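Fendo Shallow Sorting Tray, Yellow

In stock – ships from our Grosau warehouse
Price: $11.81 each, or see the multi-pack prices further down

I've been selling bench trays long enough to have opinions about them, and the Fendo is the one I keep on my own bench. I have four at home and more than I'd like to admit at the shop. If you've ever put a screwdriver down, turned to grab a screw, and then spent five minutes patting your pockets, you already know why a tray is worth having. It gives the thing a place to be.

The Fendo is a plain rectangular tray in bright yellow plastic. Flat bottom, sides that slope outward, no lid, no dividers, no clever clips. I went back and forth with the supplier (the Ďurica works, who also make our deep bins) on whether we should carry a version with compartments. We tried a sample batch and I didn't like them. Every compartment was the wrong size for something, and you couldn't lay a longer screwdriver flat without it riding up over a divider. So plain it is!

About the yellow. We used to stock this in gray too, and I stopped reordering it. A gray tray on a gray bench is easy to miss, and small dark parts looked fine in it but the tray itself kept getting stuff piled on top. Yellow you can spot from the other side of the garage. Dark screws, black bits, steel washers and most tool handles show up well against it. The one thing that doesn't is brass. Brass screws in a yellow tray are a pain, and I put a sheet of white paper in the bottom when I'm working with them.

The sloped sides are my favorite part. On a straight-sided box you end up chasing the last washer into the corner with a fingernail. With the slope you just push it up the side with one finger and it comes out. It also means you can get your hand under a tool that's lying flat, and the trays nest when they're empty, so a stack of them takes up hardly any shelf.

I usually keep just one screwdriver in mine while I'm on a job, laid at a slant so the handle is easy to grab. You can load it up with more, of course, but I find that once there are six things in a shallow tray I'm digging again, and then I may as well be using a drawer.

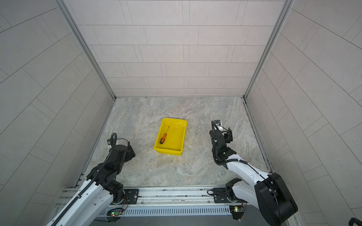
Will the tray slide around on a smooth, hard surface?

It can if you bump it, especially when it's empty or has only a light tool in it. The bottom is flat plastic with no feet, so on stone, glass or a polished worktop I'd put a piece of rubber shelf liner underneath. On bare wood or a rubber bench mat it stays put well enough for me.

Size and weight

Each tray weighs 170 grams. I mention it mostly for the folks who order a big stack and want to work out the postage. For the sizes, please check the drawing in the downloads tab, where the inside and outside measurements are listed separately. People mix those up and then write to me that the tray is too small, so do take a second to look at the inside length if you have a particular tool in mind. A regular hand screwdriver is no trouble. A long pry bar is going to hang over the end, and it'll probably tip the tray when you reach for something else.

Cleaning

Warm water, dish soap, a soft sponge. For grease I wipe it out with a dry rag first and then wash it. Please don't use a scouring pad, it leaves the plastic dull and then dirt hangs on in the scratches. I don't put mine in the dishwasher. A customer did and says it came out fine, but I'm not going to promise that for yours. Keep it away from acetone and brake cleaner – both will mark it. Pencil wipes off, permanent marker mostly doesn't, so if you want to label a tray use tape.

What it's good for

Small repairs, electronics, bike bits, sewing machine service, model building, sorting a jar of mixed screws (a rainy Sunday job if there ever was one). I also use one by the front door for keys. It isn't meant for food, and it's not a drip tray for oil changes, it's way too shallow for that and you will regret it.

Multi-packs

Single tray: $11.81
Pack of two, yellow: $23.00
Pack of twelve, yellow: $121.00
The twelve-pack comes nested in one box with paper between the trays.

If you need more than a few boxes, write to me first so I can check what's on the shelf. The last delivery was 2,373 trays and 1,181 of those went out in the first stretch, mostly to schools and repair shops getting ready for fall, so I'd rather know ahead of time.

Goes well with

Vureo rubber bench mat, small or large. This is the one I use under my own trays.
Fendo deep bin, same yellow, for the stuff that really does need a bin.
Vureo tape labels, the matte kind you can write on with a ballpoint.

Returns

Unused trays can come back within 30 days, just keep the box. If one arrives cracked, send me a photo of it and I'll mail out another, no need to return the broken one. Check the rim when you unpack, as that's where a hard knock shows first.

Page last updated 17 August 2019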